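Lelleck Household Water Diary Dataset
Data card, release 2

Summary

The Lelleck Household Water Diary Dataset contains daily records of domestic water use kept by residents of the towns of Cimmont and Ivport. Each record combines a meter reading with a short written diary entry in which the household noted what the water was used for. The dataset is intended for the study of household habits, seasonal demand and the reliability of self-reported use. It is not intended for billing, enforcement or the assessment of any single home.

The release is maintained by the Hawthorne Institute. Questions and corrections should be sent to the data desk at the institute, with the release number in the subject line.

Contents

The release covers 519 households. Each household kept a diary for 20 weeks, beginning in November. Readings were taken once a day, at 7 a.m. where possible. The files are as follows.

households.csv holds one row per household, with town, dwelling type, number of residents and whether the home has a garden.
readings.csv holds one row per household per day, with the meter value in gallons and the time of reading.
diary.csv holds the written entries, one row per entry, linked to the readings by household code and day number.
codes.csv lists the use categories and their definitions.

Day numbers count from the first day of each household's own diary. Calendar dates have been removed. Users who need to align households by season should use the month field in readings.csv.

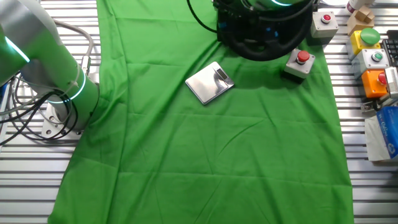 Collection

Households were recruited by letter. Participation was open to any home with a working individual meter. Apartments served by a shared meter were excluded, and the dataset therefore underrepresents renters in the older part of Ivport. Participants received a printed diary, a guide to reading the meter and a return envelope for each month.

Diary entries were typed from the paper forms by two people working separately. Where the two versions differed, the form was read again and the disagreement settled by a third reader. Spelling was left as written. Words that could not be read are marked [illegible].

Use categories

Entries are assigned to one of 6 categories: kitchen, bathing, toilet, laundry, outdoor, and other. An entry that mentions more than one use carries more than one code. Car washing is coded as outdoor in all cases, including when it took place in a garage. Filling a fish tank is coded as other. Leaks are coded as other and carry an additional flag in the leak column.

Known problems

Missed readings are common in the last month of the diary. A missed reading is left blank, and the following day's value covers both days. Users should not divide the value evenly without checking the diary, as several households were away from home during these gaps.

A number of meters in Cimmont were replaced during the collection period. The new meters started from zero. Affected rows are marked in the meter_change column, and daily use for those rows should be treated as missing.

Release 1 contained an error in the conversion of readings from cubic feet. Values in that release are too low for homes with the older meter type. Release 1 has been withdrawn and should not be cited.

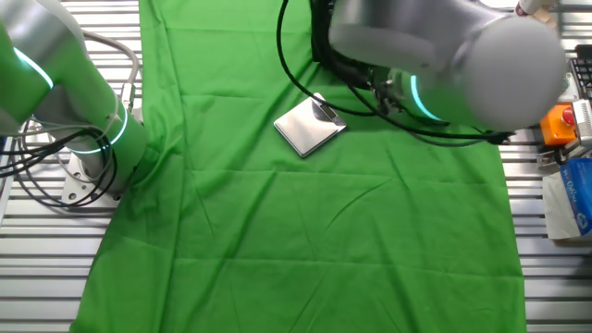

Cimmont readers of the first release wrote that the laundry category was too narrow, and that hand washing in a sink had been counted as kitchen use simply because of the room it was done in. The point was accepted. In release 2 the code follows the task, and the affected entries have been reviewed against the paper forms.

Privacy

Household codes were assigned at random and bear no relation to address or account number. Names of people, streets and schools have been removed from the diary text and replaced with a bracketed label. Homes with more than seven residents are grouped in a single class. Users must not attempt to identify any household, and must report any identifying detail they find to the data desk.

Terms of use

The dataset may be used for research and teaching without charge. Redistribution of the full files is not permitted. Short extracts from the diary text may be quoted in published work, provided that the household code is omitted.

Suggested citation

Hawthorne Institute. Lelleck Household Water Diary Dataset, release 2.

Changes since release 1

Unit conversion corrected for older meters.
Laundry entries recoded by task.
Column meter_change added to readings.csv.
Column leak moved from readings.csv to diary.csv.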